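**Left hand drifts while the right one is busy**

**Nadhirah Nasution**
Two-arm build in our shared workshop, still all in simulation. When the right hand goes for the fruit on the cutting board, the left wanders toward the dish rack. I've run it 306 times and about 83 did this. Is it the gains?

**Herman Ngui**
Probably gains.

**Janelle Castillo**
I'd check the idle arm's target first. Mine had none, so the solver moved it wherever it liked. Give it a fixed rest pose and log both wrists for seven runs before you touch the gains. Also post a view from the head camera - it's hard to guess without one.

**Nadhirah Nasution**
No rest pose set, so I'll try that tonight. Head view: 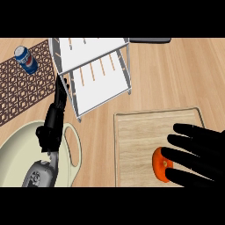
*Right hand on the fruit, left hand up by the rack.*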